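Trirnex opened its handling hall to outside visitors in March, and I went along with the afternoon group. The company sorts and resets tableware for contract kitchens, and for the past 10 months part of that work has been moving to two-armed stations supplied by Skinix. The tour started at the manual line, which still takes most of the volume: 3000 pieces per shift, inspected, stacked and boxed by hand.

The robot stations are at the far end. Each has a white table and a pair of arms with black fingers. The test load is light plastic ware, and the tables are kept narrow so that both hands can reach the same piece. The difficult step is the grip on a thin rim — too far in and the finger fouls the bowl behind it, too far out and the piece rotates.
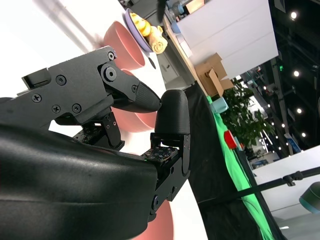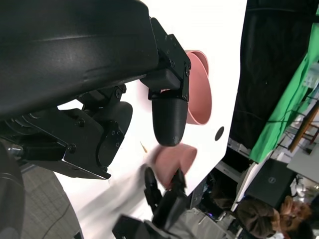 Pink tableware at the Skinix station, Trirnex hall.

Fingertips are replaced every 200 hours. The ones in use at the time of the visit came from the in-house print shop, and the Abbasi tips they are being compared with were due the following week. I asked about cycle time and was told it is still well behind a trained operator, with no target published.

Staffing was covered in more detail than I expected. No positions have been cut so far. There are 3 operators per shift assigned to the stations, all from the manual line. Their job is to load parts, clear faults and log each failed grip in Midum, the plant's tracking software. The pay grade went up one step. The operators we spoke to said lifting had dropped and that screen work had replaced it. One complained that fault calls come in bunches, which makes breaks hard to schedule. Management agreed and is looking at a floating relief post.

Questions ran past 4 p.m. and the packing area was skipped. Visitors going to the next session should bring closed shoes and ask to see the fault log, as it is not on the standard route.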